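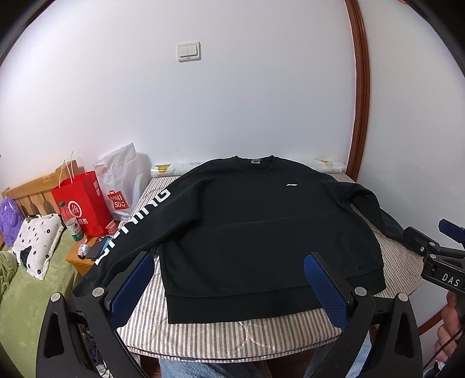
Textiles 1, Unit 6: Knits and Wovens
Instructor: Milagros Ríos
Lab: Shuk-fan Tsao, Room 2061
Handout for Tuesday, September 26, 2023

Bring the swatch card from last week. If you were absent, get one from the lab before class. The reading is the chapter on fabric structure, up to page 37.

1. Where we are

So far we have covered fiber and yarn. Fiber is the raw material (cotton, wool, polyester and so on). Yarn is fiber made into a long strand. This unit is about fabric, meaning how the yarn is put together to make cloth.

Keep these three levels apart when you write about a cloth. "Cotton" is a fiber. "Jersey" is a structure. A cotton jersey and a polyester jersey have the same structure and different fiber. Last term a lot of people lost points by writing "cotton" where the question asked for the structure.

2. Woven fabric

A woven fabric has two sets of yarns that cross at right angles. The warp runs lengthwise and is held tight on the loom. The weft goes across, over and under the warp. The edge on each side, where the weft turns back, is the selvage.

Plain weave: each weft yarn goes over one warp yarn and under the next. The next row does the opposite. Most bed sheets and shirt cloth are plain weave. It is firm and looks the same on both sides unless it is printed.

Twill: the weft goes over two or more warp yarns, and each row moves over by one. This gives the diagonal lines you see on jeans. Twill can be packed closer than plain weave, so it is often heavier and hides dirt better.

Satin: long floats on the surface, few crossings. It is smooth and shiny and it snags easily.

Woven cloth stretches very little along the warp or the weft unless there is elastic yarn in it. It does stretch on the bias, the diagonal between the two. Pull a handkerchief corner to corner and you will feel it.

Stripes in woven cloth can be made in two ways. If colored yarn is put in the warp when the loom is set up, the stripe is part of the cloth and shows on both sides. If the stripe is printed, the back is usually paler. A pinstripe is a very thin stripe, and ticking is a closely woven striped cloth first used to cover mattresses and pillows.

3. Knitted fabric

A knit is made of loops. Each loop is pulled through the one before it. When you pull the fabric, the loops change shape, and this is why knits stretch even when the yarn does not.

Wale: a column of loops, running up the fabric.
Course: a row of loops, running across.

Weft knits are made with the yarn going across, as in hand knitting. They can run or ladder if a loop breaks. Warp knits are made with many yarns going lengthwise at once, and they hardly ever run.

Jersey: the basic weft knit. The face shows small V shapes and the back shows bumps. Cut edges curl, toward the back at the sides and toward the face at the top and bottom.

Rib: wales of face loops and back loops take turns. Rib stretches a lot across its width and comes back well. It does not curl. For these reasons it is used where a garment has to grip the body, at the neck, the cuffs and the hem.

Interlock: like two ribs locked together. Smooth on both sides, thicker than jersey, less stretch.

Fleece-back (also called sweatshirt fleece): a jersey face with an extra yarn carried along the back. The back yarn is brushed so the fiber ends stand up and hold air. If it is left unbrushed, it is called French terry. Do not mix this up with polar fleece, which is usually polyester and brushed on both sides.

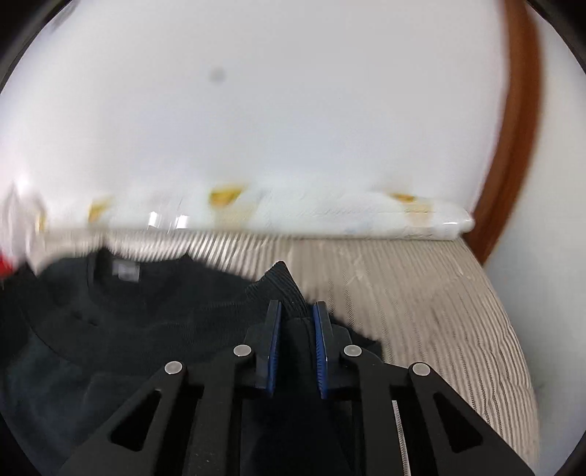 Charcoal garment on a beige fabric with fine stripes.

4. Telling them apart

Use this order in the lab.

a. Look at the face under the magnifier. Crossing yarns mean woven. Loops mean knit.
b. Pull gently lengthwise, then across, then on the diagonal. Write down which way gives most.
c. Look at a cut edge. Yarns come straight out of a woven edge. A knit edge curls or shows loose loops.
d. Turn it over and repeat step a on the back.
e. Only then feel the cloth.

Touch comes last. Brushed woven flannel feels a lot like a brushed knit, and people who start by feeling it tend to write "knit" and stop looking. Dark cloth is harder to read than light cloth. Put the lamp low and to one side so that the loops throw a shadow.

5. Weight

Fabric weight is given in grams per square meter. You will cut a round sample with the sample cutter. The area of the sample is 100 square centimeters, so weight in grams times 100 gives grams per square meter. Zero the scale before each sample.

Weight does not tell you the structure. You can have a heavy plain weave and a light fleece-back.

6. Care

Knits should be dried flat if they are heavy. On a hanger the loops are pulled down by the weight of the water and the garment gets longer. Reshape the ribbing by hand while it is still damp.

Turn printed and brushed garments inside out before washing. The face rubs less against the other clothes, and large printed lettering lasts longer. Iron around a print or from the wrong side with a cloth between.

Cotton knits shrink more in length than in width in most cases. Part of this is the cotton, and part is the loops going back to a rounder shape after being stretched at the factory. The second part is called relaxation shrinkage. It will be on the test.

7. For the swatch card

Label each swatch with structure, face or back, direction of most stretch, and weight. Fiber is optional this week. Glue along the top edge only, so the back can be seen. Mark the lengthwise direction with an arrow in pencil.

Nidia Guzmán and Leonardo Cocco still need a lab partner each. They can work together if the seating allows it.

Questions to think about before the lab

Why would a rib cuff get loose after long wear while the sleeve keeps its shape?
Why does a bed sheet not need any stretch, and which kind of sheet has it anyway?
If a striped cloth has the same stripe on both sides, what does that tell you, and what does it leave open?

Cards are due at the start of the next lab. Leave them in the tray by the door of 2061.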